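3.2 Equipment planning and budget

The budget for the block assembly work was fixed before any hardware was chosen. Menon and Pillai drew up the first request, which covered one arm, one gripper, a wrist camera and the spare parts for a season of use. The request left out the table, the blocks and the work surface, as the lab already had these. We compared quotes from two suppliers, Firnmont and Tralteo. The arms were close in price and reach. The main difference was in the replacement fingers, which Firnmont sold in sets and Tralteo sold one at a time.

Finger wear was the cost we knew least about. The task brings the fingertips close to the work surface and to blocks that already touch each other, as in Figure 2. We therefore ran a short trial on a loaned gripper and logged each finger change.

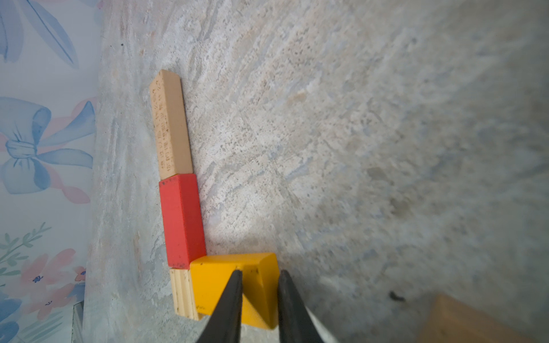 Figure 2. Gripper fingers at the yellow block of a joined arrangement, wrist camera view.

The trial ran for 900 grasps and used 4 pairs of fingers. Most changes followed contact with the surface during the approach. Scaled up to the planned 13 weeks of work, and with a margin for operator training, this gave some 76 pairs. Our first request had allowed for far fewer, and the line for spares was rewritten in September.

Two other items changed after the trial. The camera mount was moved from the optional list to the required list, and a second mount was added. The service contract was dropped, because Subramaniam and Krishnan could do the routine checks in house. The money saved went to the fingers. Blocks were treated as consumables and charged to the general supply account, so they do not appear in Table 3.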